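From: Taner Şimşekoğlu
To: Jasama list
Date: Wednesday, May 14, 2025
Subject: Re: [jasama] Sourdough gone flat, and what flour is everybody using now?

Hello all,

Greltska wrote last night:

> I've been baking from the same starter since January and for most of
> that time it behaved beautifully. These last couple of weeks my loaves
> have been spreading out like pancakes. The starter still bubbles, it
> smells fine to me (a bit like nail polish some mornings, if I'm being
> picky) and I haven't changed the recipe. I did run out of the Akgül
> bread flour and switched to what the grocery had. Could that really be
> the whole problem? Also, does anyone still bake in a cold oven, or have
> we all given up on that? I'd love a loaf I can cut for sandwiches
> before my sister comes to stay.

Greltska, first of all, please don't throw it out! I've had my starter go sulky on me more times than I can remember and it has always come back with a little attention. The nail polish smell is the part of your message that made me sit up. In my kitchen that smell means it's hungry. The weather has turned warm here, and I'd guess it has where you are too, and a starter that was perfectly happy with one feeding a day in winter can be running on empty by breakfast time in May. It'll still bubble for you, bless it, but it doesn't have much left to give a loaf.

What I would do is feed it morning and evening for a few days, and be more generous than you think you need to be. I keep back one spoonful of the old starter and give it five spoonfuls of flour and enough water to make a thick batter. I know it feels wrong to keep so little of the old stuff. My mother would have had something to say about the waste, so the leftovers go into crackers at our house (recipe went out on the list a while back, and I can send it again if anyone wants it). By the third day you should see it doubling and holding there for a good while before it drops.

Now, the flour. Yes, I do think it could be a big part of it. The Akgül takes a lot of water. If you pour that same amount of water into a softer flour you get exactly the puddle you're describing. I went through this myself when I visited my cousin and baked with whatever she had in the cupboard, and I had to scrape that dough off the counter with a putty knife. She has forgiven me, mostly.

So hold some water back. My everyday dough is 751 grams of flour, which I realize is a silly number, but it's what my big scoop comes to when I fill it and level it, and I got tired of taking out the extra gram. With the Akgül I go up to nearly 80 percent water. With grocery store flour I start a good deal lower and then add a splash at a time with wet hands until it feels like my dough again. Your hands will know better than the recipe does by now. You've been at this since January, that's a lot of bread!

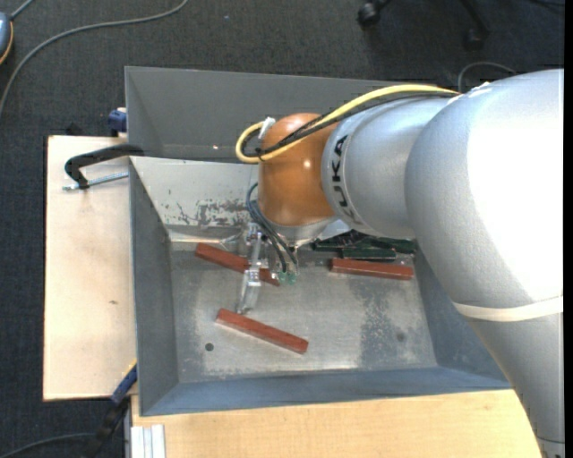

KUKA arm over the metal bin

On the cold oven question, I still do it, though I seem to be in the minority on this list. I put the dough in a lidded pot, put the pot in the oven, and only then turn the oven on. It takes a little longer and I don't have to lift a screaming hot pot with my glasses all steamed up. The crust comes out thinner than with a hot pot, and for sandwiches I prefer it that way. If you like a crust that fights back, you'll want to preheat.

But if what you're after is a proper sandwich loaf for your sister, may I suggest a tin? I resisted tins for years out of pure snobbery. The dough can be as slack as it likes and it has nowhere to go but up. Grease the tin well, right into the corners, and let the dough come nearly to the rim before you bake it. Then leave it alone until it's completely cool. I say this as someone who has ruined plenty of loaves by cutting them warm and then complained that the middle was gummy.

One more thing while I have you all. Skedow asked a few weeks ago whether dough can stay in the fridge longer than overnight, and I don't believe anyone answered, so I tried it. Shaped, in a floured basket, covered with a plastic bag: 12 hours was lovely, mild and easy to score. I left its twin in there until the next evening and that one was noticeably more sour, a touch flatter, and my husband ate most of it with butter standing up at the counter. So I'd say go by your taste and your schedule. I wouldn't push it past that with a tired starter, though, and Greltska, I'd skip the fridge altogether until yours has its strength back.

Does anybody have a source for rye in smaller bags? I only use a handful at a time for feeding and the last big sack got weevils in it before I was halfway through. I've been keeping the new one in the freezer, but it takes up the shelf where the berries are supposed to go and berry season is nearly on us.

Greltska, do write back after a few days of feeding and tell us how it looks. And tell us how your sister likes the bread.

Warmly,
Taner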